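Nightly backup to the Likon box stops partway, then says it finished
Product: Mrema Backup, desktop edition
Opened by: Hashini Saha, Ekard, Stemivstead office
Opened: Apr 22, 2026
Status: Resolved

Hello, and thank you in advance for reading all of this. I've tried to put in everything I've noticed, so please skip whatever doesn't help. We back up one shared folder every night to a Likon storage box on our own network. It has run happily since last June, and I had more or less forgotten it existed.

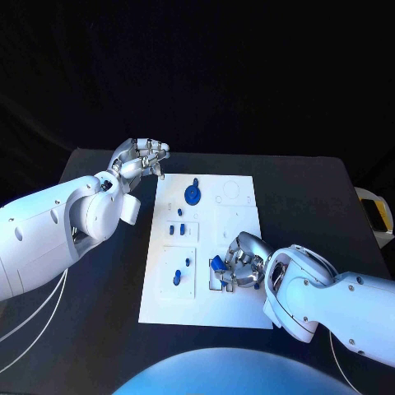
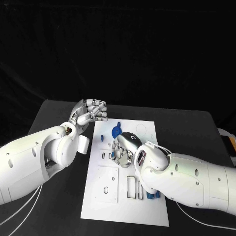 Stemivstead: tabletop and black backdrop, both pictures.

The trouble began after I moved the shared folder to a new drive. Mrema picked up the new location without any fuss, and the first night went fine. The second night it got to 65 percent, sat there for 40 minutes, and then reported "Backup complete" with a green check mark. I only found out because I went looking for a spreadsheet in the backup and it wasn't there. A whole branch of the folder tree was missing, and the log had no errors in it at all, which worried me more than an error would have!

Things I have tried so far:
Restarted the computer and the Likon box.
Changed the network cable for a newer one.
Ran the backup by hand in the middle of the day. Same result, same percentage.
Checked the free space. There is plenty on both sides.
Turned off the screen saver – I know, but I was running out of ideas.

I haven't deleted the old backup set and would really rather not, as it has our history in it.

Reply from Nuwan Uddin, Mrema support

Hi Hashini, thank you for such a thorough write-up, it saves us both a good deal of back and forth. Please do keep the old backup set just as it is. I don't think anything is wrong with it.

The fact that it stops at the same point every time makes me doubt the network, because a bad connection usually fails in a different spot each night. Could you open Settings, then Logging, change the level from Normal to Detailed, and run it once more by hand? When it finishes, send me the last 200 lines of the log. Also, did any folder names change when you moved to the new drive, or did you put folders inside other folders that used to sit side by side?

Reply from Hashini Saha

Oh, that may well be it. I did tidy up while I was moving things, and I put all the old project folders inside one called "Finished work and correspondence, all years, please do not edit." It seemed a good clear name at the time. The log lines are attached, and I can see the word "skipped" quite a lot toward the end, with "path length" after it.

Reply from Nuwan Uddin

Found it, and thank you. The path to those files, with every folder name added together, is now longer than your Likon box is set to accept. Mrema skips them, and at the Normal logging level it doesn't mention skipped files. I agree that a green check mark is the wrong thing to show, and I have passed that along to the people who work on the status screen.

For now:
1. Rename the long folder to something short, such as "Archive."
2. In Mrema, choose Rescan Source. Do not choose New Backup Set.
3. Run the backup by hand and leave logging on Detailed.
4. Restore 3 files from the part that was missing, into a spare folder, and open them.

Reply from Hashini Saha

Done! It's now called "Archive," a little plain, but I can live with it. The rescan was slow, so I went and had lunch – and when I came back it was at 100 percent with nothing skipped. All the test files opened, including the spreadsheet that started all this. The older history is still there too. I'm leaving the logging on Detailed from now on. Thank you so much for your patience, and please go ahead and close this.

Closed by Nuwan Uddin. Cause: path length over the limit on the destination. Status screen request logged separately.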